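Incident record: Disassembly Cell, Bokside
Opened: 11/17/25
Reported by: Lempi Laaksonen
Assigned to: Dénes Lengyel
Severity: Medium
Status: Monitoring

Summary

The cell stopped with a grip force fault during memory module handling on a desktop tower. The arm held position and the operator pressed the stop. No injury was reported and no part was damaged.

Log

Entry 1, L. Laaksonen
Fault text on the panel: GRIP FORCE OUT OF RANGE. The fault cleared on reset and returned at the next module pick. The unit was taken out of the queue and the cell was locked out under the site procedure.

Entry 2, D. Lengyel
Force log retrieved. The closing force is set at 5 N for memory modules. The log shows the controller still applying the drive cage profile when the arm moved to the memory slots. The profile change had been requested, but the confirmation did not arrive within the 600 ms limit. The program continued without it.

Entry 3, D. Lengyel
Gripper cable and connector inspected. No wear found. Connector reseated. The fault was reproduced at reduced speed, so the cable is ruled out.

Entry 4, K. Brandes (Ploscombe support)
The behavior matches a known timing issue in the July release of the cell software. Please raise the limit to 1000 ms and set the missing confirmation to a hard stop. A corrected release will be supplied. Until then, do not run memory picks without an operator at the cell.

Entry 5, D. Lengyel
Both settings changed and saved to the cell backup. The longest confirmation time recorded in the test run was 630 ms. No fault was raised. The old limit would have been exceeded.

Entry 6, N. Tikkanen, Site Safety
Return to supervised operation approved. Unattended operation remains suspended. Operators must not reach into the case while the arm is enabled, including during a fault hold. Shift leads are to brief all operators before their next session and return the signed sheet to Mudassar Chaudhry.

Open actions
Ploscombe: supply corrected release.
D. Lengyel: repeat the test after installation and attach the force log to this record.
N. Tikkanen: review the suspension once the repeat test is filed.

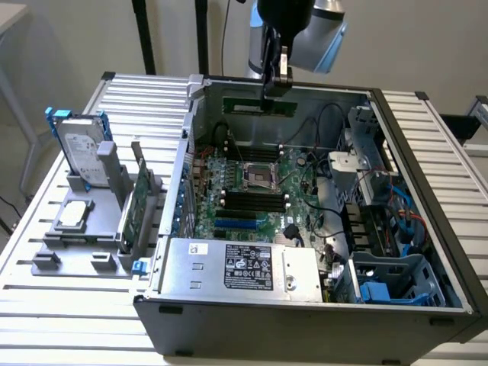
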